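[Prodbridge Old Houses] Re: Repainting the Deng Street rooms, primer and order of work
From: Mathis Lemaire
To: Old Houses list
Date: September 17, 2020
In reply to: message 3972

Lakmal,

I've done four rooms in our place since April, so I can answer most of this. Your message is underneath for anyone who missed it.

Wash first. Sugar soap, mixed at the strength on the packet, from the bottom of the wall up so the dirty runs don't streak the dry paint. Then rinse it with clean water and change the bucket often. I skipped the rinse in the hallway and the first coat went patchy above the skirting. I ended up sanding that section back and doing it again.

Check what the old paint is before you sand anything. A house of that age will very likely have lead in the lower layers, especially on the trim. The swab kits from the hardware shop are fine for a first look but I wouldn't trust a negative on a windowsill with six coats on it. Send a chip to a lab for those. If it comes back positive, don't dry sand. Wet sand only, or leave the sound paint alone and go over it, which is what I did on most of our architraves. Keep the kids out until you've wiped down and bagged the rags.

Fill cracks after washing and before priming. For hairlines I use a flexible filler from a tube, pushed in with a finger. For anything you can get a fingernail into, rake it out to a shallow V, dampen the edges, fill proud and sand back the next day. If the plaster sounds hollow when you knock on it, filling won't help you. It needs to be pinned back to the laths or cut out, and that's a different thread (there was a long one last winter, search the archive for "drummy").

On primer, you asked whether you can get away with a paint-and-primer in one tin. Over clean sound acrylic, yes. Over ink, water stains, nicotine or bare plaster, no. Ink is the worst of them. Pencil mostly behaves under paint, though I rub it back anyway. Biro and felt pen dissolve a little in each coat of water-based paint and come up through it, sometimes a day later when you think you're finished. Red is worse than blue or black in my experience. Two coats of ceiling white won't stop it and neither will five. 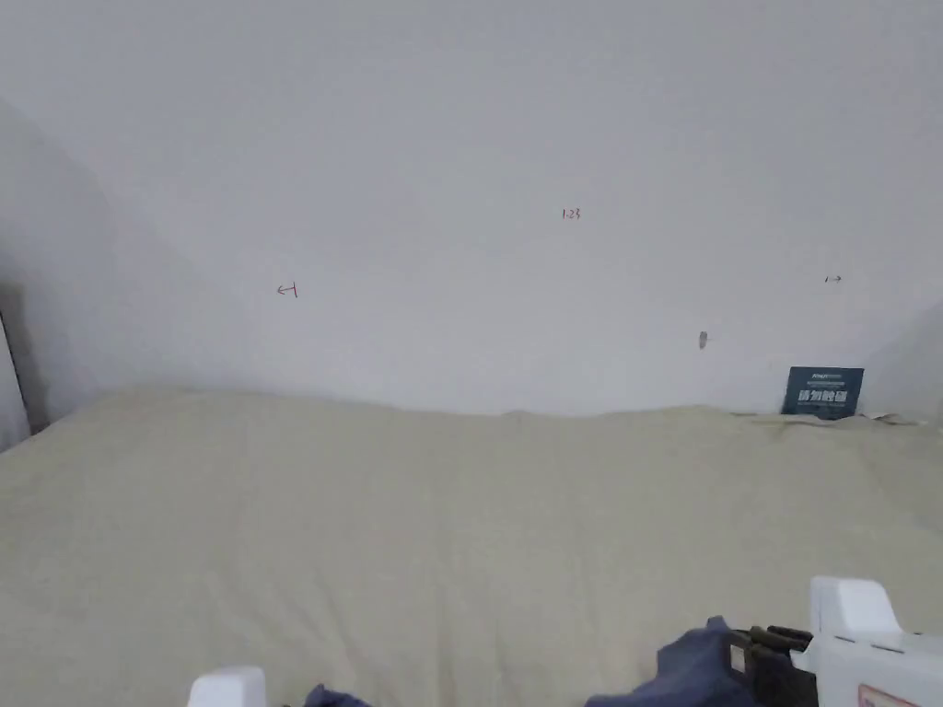 White wall with small handwritten markings in red and dark ink.

With writing like that I'd spot-prime each mark with a shellac-based stain blocker, small brush, feathered out a hand's width, and do it a second time once it's dry. Don't scrub at it with metho first. I tried that in the back bedroom and turned a few thin strokes into a pink smear the size of a dinner plate. After the spots are dry give them a light rub with 240 grit so the edges don't show through the topcoat, then prime the whole wall as usual.

Shellac stinks. Open both windows, wear a proper vapour respirator and turn off any pilot light nearby. Clean the brush in metho, or use a cheap one and throw it out.

I bought Gusix for the full prime coat and was happy with it. It's thicker than it looks in the tin and wants a 12 mm nap roller. The 10 mm one that comes in the kit leaves it thin. It covered less wall than the label promised, but our plaster was thirsty, so take that with a grain of salt.

Order of work: ceiling, then cornice, then walls, then trim. I know some people do trim first and cut the walls in to it. I've tried both and my hand is steadier cutting enamel against a dry wall than the other way round. Suit yourself on that one. Whatever you pick, do the ceiling first.

Drop sheets: canvas or old cotton on the floor. Plastic is slippery and paint stays wet on it for hours, and you'll walk it through the house. A cotton sheet by itself will let a big spill through, so I put cardboard underneath near the tray.

Lighting matters more than I expected. I painted the dining room under a single 3000 K globe and it looked lovely and even. Next morning with the sun coming across it I could see every roller edge. Put a work light on the floor pointing along the wall and check each coat with that before you pack up.

Cost, seeing you asked. For two bedrooms and a hallway I spent $431 on materials, not counting the respirator, which I already had. That was mid-range paint. I did get a labour quote from Curent and it was a fair price, but they couldn't start for months and I'd already moved the furniture.

Time: you said two weekends. I'd allow four. Washing and filling took me longer than all the painting put together. It was still cold, too, and the filler took its time. Don't paint after three in the afternoon in winter if the room is unheated. The surface cools down, the dew comes in and you get shiny streaks that look like snail trails.

One more thing on the picture rail. If it's been painted shut to the wall, score both edges with a sharp knife before you sand or wash. Otherwise the paint film lifts in strips and takes the plaster skin with it. I have the photos of that if you want cheering up.

I can lend you the work light and the long pole. Both are in the shed and I won't need them until I start on the laundry.

Mathis

----- Original message -----
From: Lakmal Khan
Subject: Repainting the Deng Street rooms, primer and order of work

Hi all,

We've got the keys and we're planning to paint the two front rooms before the carpet goes in. By my measuring the bigger room has 33 square metres of wall once you take out the door and windows. Plaster on lath, fairly sound, some hairline cracks over the door and one old water stain near the chimney breast (roof has been fixed).

Questions:

Do I need a separate primer, or will the all-in-one stuff do?
What order do people go in? My father says trim first, the man at the paint counter said trim last.
Is two weekends realistic for two people?
What did you spend, if you don't mind saying?

Also there's a picture rail that looks like it has never been cleaned between coats. Any advice on that would be welcome.

Thanks,
Lakmal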